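Plono 공개일에 다녀왔습니다: 거실에서 천을 집는 손

지난달부터 벼르던 Plono의 공개일에 드디어 다녀왔습니다. 소식지 독자 여러분께는 로봇 팔이 상자를 옮기는 공장 견학기를 주로 보내 드렸는데, 이번에는 분위기가 전혀 달랐어요. 안전 펜스도 컨베이어도 없이, 소파와 담요가 있는 방에서 손에 드는 그리퍼로 천을 다루는 작업을 보고 왔습니다. 저는 빨래 개기라면 질색하는 사람인데도 두 시간 가까이 그 방을 떠나지 못했습니다!

안내를 맡은 분은 Plono에서 조작 데이터를 담당하는 Sang Đỗ 씨였습니다. 신청자가 53명이나 되어 조를 나누어 들어갔고, 제가 속한 조는 점심 직후 차례였습니다. 현관에서 신발을 벗고 들어가니 작업자가 벌써 그리퍼를 쥐고 준비를 하고 있더군요. 인사말은 아주 짧았고(이 점이 특히 마음에 들었습니다) 곧장 시연이 시작됐습니다.

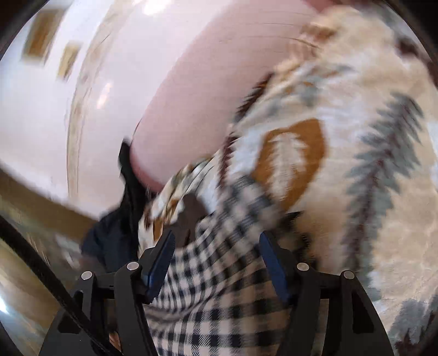 체크무늬 천 앞에서 벌어진 그리퍼의 두 집게. 안쪽 끝에 파란 패드가 붙어 있다.

원리는 간단합니다. 사람이 그리퍼를 손에 들고 평소 집안일을 하듯 움직이면, 그리퍼에 달린 카메라가 집게 바로 앞의 모습을 기록합니다. 나중에 같은 모양의 집게를 로봇 팔에 달고, 그렇게 모은 기록으로 동작을 학습시키는 거지요. 로봇 팔을 원격으로 조종해서 시범을 모을 때보다 사람 움직임이 훨씬 자연스럽고, 무엇보다 남의 집에 들고 가기가 쉽습니다. Sang Đỗ 씨는 "가방 하나 들고 지하철로 다닐 수 있다는 게 저희한테는 제일 큽니다"라고 하셨어요. 예전에 Kofler 시연장에서 팔 한 대를 설치하느라 오전을 통째로 보냈던 기억이 나서 고개를 크게 끄덕였습니다.

천이 왜 어려운지도 눈으로 보니 금방 이해가 됐습니다. 컵이나 상자는 집어도 모양이 그대로인데, 천은 손을 대는 순간 다른 물건이 됩니다. 모서리가 접혀 들어가고, 주름이 새로 생기고, 아래에 깔린 다른 천까지 같이 딸려 오기도 하고요. Plono 팀은 이 마지막 경우를 '겹집기'라고 부르는데, 기록을 검토할 때 따로 표시를 해 둔다고 합니다. 실패한 동작을 버리지 않고 남겨 두는 이유를 물었더니, 집게를 다시 벌리고 고쳐 잡는 과정이야말로 로봇이 배워야 할 대목이라는 답이 돌아왔습니다. 듣고 보니 저도 이불 커버를 씌울 때 한 번에 성공한 적이 없네요.

참가자들도 한 사람씩 그리퍼를 잡아 볼 수 있었습니다. 저는 세 번째였는데, 생각보다 손목을 많이 쓰게 되더라고요. 평소에는 손가락 끝으로 천을 살살 문질러 한 겹만 들어 올리잖아요? 집게로는 그 요령이 통하지 않아서, 접근하는 각도부터 새로 궁리해야 합니다. 제 첫 시도는 허공만 집었고(옆에서 다들 웃었습니다), 여러 번 만에 겨우 주름 하나를 잡았습니다. 그때의 뿌듯함이란!
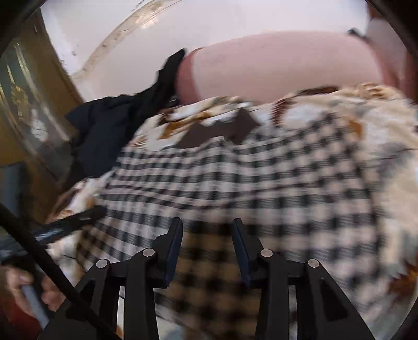
제가 이번 방문에서 제일 궁금했던 것은 무늬가 학습에 방해가 되지 않느냐는 점이었습니다. 작년에 Broritz 쪽 발표를 들었을 때는 단색 수건만 쓰고 있었거든요. Plono는 오히려 복잡한 배경을 반긴다고 합니다. 이날도 흑백 체크 천 둘레와 아래로 크림색 바탕에 갈색과 적갈색 잎, 꽃 모양이 든 천이 보이고, 위쪽에는 분홍 쿠션과 검은 천 뭉치까지 있으니 어디서 한 장이 끝나고 어디서 다음 장이 시작되는지 사람 눈으로도 잠깐 망설이게 됩니다. Sang Đỗ 씨 말로는 체크무늬가 휘어지는 모양이 주름의 방향을 짐작하는 단서가 되어서, 까다로워 보여도 쓸모가 많은 무늬라고 해요. 반대로 검은 천은 주름의 명암이 잘 드러나지 않아 늘 골칫거리라고 합니다.

질의응답 시간에는 꽤 날카로운 질문이 나왔습니다. 집집마다 가구도 조명도 다른데 몇 집이나 돌아야 충분하냐는 물음에, 지금까지 17곳에서 기록을 모았고 아직 부족하다고 솔직하게 답하셨습니다. 천 다루기 작업만 따로 세면 131회분이 쌓였고, 그중 겹집기가 들어간 기록을 요즘 집중해서 다시 보고 있답니다. 기록을 정리하는 프로그램은 Noron이라는 이름의 자체 도구인데, 화면을 잠깐 구경해 보니 동작을 구간별로 잘라 이름을 붙이는 방식이었습니다. '접근', '집기', '들기', '놓기', 이렇게 4단계로 나눕니다. 단순해 보이지만 '집기'가 정확히 어느 순간에 끝나는지를 두고 팀 안에서도 의견이 갈린다고 하니, 이런 이야기를 들을 때마다 현장에 오길 잘했다 싶습니다.

사생활에 관한 질문도 있었습니다. 집 안을 찍는 일이다 보니 당연한 걱정이지요. 방문 전에 찍혀도 되는 공간을 집주인과 함께 정하고, 기록을 마친 뒤에도 집주인이 원하면 일부를 지울 수 있게 한다고 합니다. 이 절차는 글로 정리해서 다음 공개일에 나눠 주시겠다고 했어요. 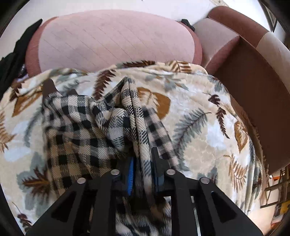
최종 수정: 2023-03-17

천의 주름을 집은 순간은 몇 번을 봐도 재미있습니다. 두 집게 사이에서 체크무늬 천이 뾰족하게 솟아 있는데, 바로 옆의 천은 또 제멋대로 뭉쳐 있지요. 여기서 어느 쪽으로 들어 올릴지, 일단 놓고 다시 잡을지는 작업자마다 버릇이 다르다고 합니다. 그 버릇의 차이까지 기록에 남는다는 점이 저는 참 좋았습니다.

다음 공개일은 4월에 열리고, 이번에는 수건과 베갯잇을 다룬다고 합니다. 참가비는 없고 신청은 Plono 안내 데스크에서 받습니다. 직접 그리퍼를 잡아 보고 싶은 분은 신청할 때 체험 희망이라고 적어 주세요. 양말을 챙겨 신고 가시는 것도 잊지 마시고요. 저도 다시 갈 생각인데, 그때는 한 번에 한 겹만 집어 보려고 집에서 빨래집게로 연습 중입니다.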